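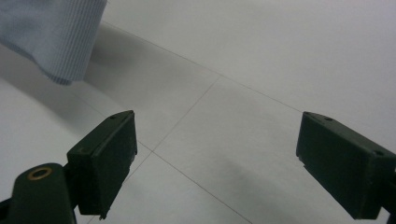

Blue-grey ribbed knit on a pale surface

Refrigerant Rebate FAQ — Drunton

Who can apply?
Any shop or restaurant in Drunton with a walk-in cooler. Yes, food trucks with a commissary cooler count too!

How much is it?
$300 per unit, up to 5 units. Rarum customers get the same amount as everybody else.

Does my old system qualify?
If it runs on an HFC blend, very likely. Check the nameplate — the refrigerant type is printed there, usually near the charge weight.

Can I use my own contractor?
Sure, as long as they're EPA certified. We love seeing local techs on these jobs!

When does it close?
At the end of May.

Who do I ask?
Kendra Melnyk at the Skov Street office. She's great with paperwork questions.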